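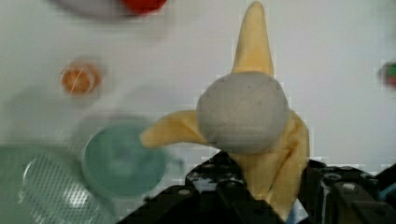

Pour Ketill Bundgaard, le logiciel Onditard fait surtout bien ce qu'on lui a déjà montré, et il faudrait cesser d'appeler cela de la planification. Abrehet Gidey a lu la remarque, reçue à la suite d'une présentation en ligne du projet. Elle ne la conteste pas. « Sur le fond, il a raison. Je l'aurais écrit moins sèchement, c'est tout. »

Elle travaille depuis deux ans chez Drirkside, à Cukstead, sur la partie commande d'Onditard : un modèle qui prend les images des caméras de poignet et une consigne en langage courant, et qui sort directement des déplacements de pince. Au-dessus, un second modèle découpe la consigne en étapes. C'est ce découpage que la brochure de l'entreprise nomme « raisonnement », mot qu'Abrehet Gidey n'emploie pas une seule fois en une heure d'entretien.

« Le planificateur écrit : prendre la banane, la poser dans le bol. Très bien. Un enfant l'écrirait aussi. La question est de savoir ce qui se passe quand l'étape une s'est mal terminée et que le planificateur, lui, est déjà passé à la deux. »

Le cas est fréquent. Une pince se referme sur un objet souple, l'effort mesuré aux doigts dépasse le seuil, le logiciel conclut à une prise réussie. Il ne sait pas si l'objet est tenu par la pointe ou par le milieu, ni s'il en a pris un second avec. « Le seuil, c'est un nombre dans un fichier de configuration. On peut l'habiller comme on veut, ça reste un nombre dans un fichier. »

Son collègue Henok Tufa, chargé de la perception, est plus indulgent. Il fait valoir que le modèle actuel a été entraîné sur 1592 démonstrations téléopérées, contre 700 pour la version de juillet, et que les gestes sont nettement moins hésitants. Je lui demande si « moins hésitants » veut dire « plus justes ». Il réfléchit. « Plus fluides, en tout cas. Pour la justesse, cela dépend de ce qu'on met sur la table. »

C'est bien là le problème. Les essais se font sur un plateau clair, avec des objets de couleurs franches, des jouets pour la plupart, que la segmentation détache sans peine du fond. Changer la nappe, disait déjà Ketill Bundgaard dans son message, suffirait à faire tomber la moitié de la démonstration. Henok Tufa trouve la moitié exagérée, mais n'a pas de chiffre à opposer.

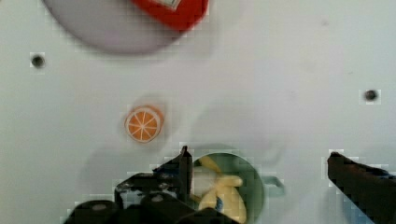

À quelle fréquence le modèle revoit-il sa décision ? Il produit des séquences de 21 actions et en exécute 15 avant de regarder de nouveau les images. Entre-temps, le bras suit ce qui a été prévu, même si un objet a roulé.

« On a essayé de raccourcir, explique Abrehet Gidey. Le bras devient nerveux, il corrige ses corrections. On a essayé d'allonger, il devient aveugle. La valeur qu'on a gardée est celle qui passait le mieux sur nos tâches à nous. Je ne la recommanderais à personne sans essai préalable. »

Elle est plus à l'aise quand on parle d'outillage. L'équipe a écrit Wubshet, un lecteur qui aligne sur une même ligne de temps les images, la position des doigts, l'étape annoncée par le planificateur et la commande réellement envoyée. Rien de spectaculaire, des courbes et des vignettes. On y voit pourtant tout de suite le décalage : l'étape affichée dit « déposer », les doigts n'ont pas bougé.

— Vous montrez ces enregistrements aux clients ?
— Quand ils les demandent. Ils demandent plutôt les vidéos.

Reste la question des chiffres. Drirkside communique un taux de réussite par tâche, établi en interne, où l'opérateur juge à l'œil si l'objet est « dans le récipient ». Un objet posé à cheval sur le bord compte-t-il ? Selon les opérateurs, oui ou non. Abrehet Gidey a proposé une règle écrite, avec relecture par une deuxième personne ; la proposition est à l'étude. Je n'ai pas obtenu de date.

Sur l'avenir du planificateur, elle reste prudente. Elle voudrait d'abord qu'il reçoive un retour de la perception à la fin de chaque étape et puisse répondre « je ne sais pas ». Cette sortie n'existe pas dans la version livrée. « Aujourd'hui, il choisit toujours quelque chose. C'est ce qui me gêne le plus, et c'est ce qui passe le mieux en démonstration. »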